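Categoría: Cosas de casa

Llevo dos meses intentando dar de baja la línea fija y ya le he cogido cariño a la música de espera. La compañía se llama Callside, que en inglés suena a gente dispuesta a hablar contigo. Me atiende una voz grabada que me pide que diga en pocas palabras el motivo de mi llamada. Digo "baja". La voz entiende "rebaja" y me ofrece una tarifa con hasta 317 canales. 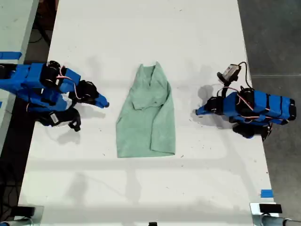 La primera llamada duró 23 minutos, todos ellos con el mismo fragmento de piano. Con el altavoz puesto uno puede ir haciendo cosas, y yo he descubierto que mi umbral de paciencia equivale a doblar un paño verde claro como el de la foto, a medias y con un pliegue en diagonal que no convencería a ninguna madre. Luego cogió el teléfono un humano, me pidió el número de contrato y se cortó.

La segunda vez fui más listo y escribí un correo. Me contestaron enseguida - eso hay que reconocérselo - para decirme que las bajas solo se tramitan por teléfono.
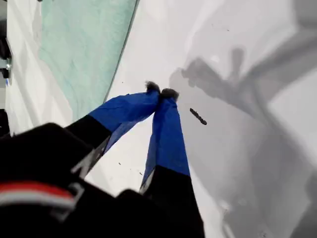
En la tercera llegué al departamento de retención, nombre que al menos no engaña. Querían saber si me mudaba, si me iba con Arain, si estaba descontento. Contesté que no tengo aparato desde julio. Me regalaron uno.

Llegó ayer. Es gris y pesa bastante. Lo he enchufado para llamar a Callside, y comunica.

Entradas recientes
- Gement y el recibo de 147 euros
- Mi vecino aprende el clarinete
- Ir a Prerik en autobús y volver a pie
- Contra los yogures de dos en dos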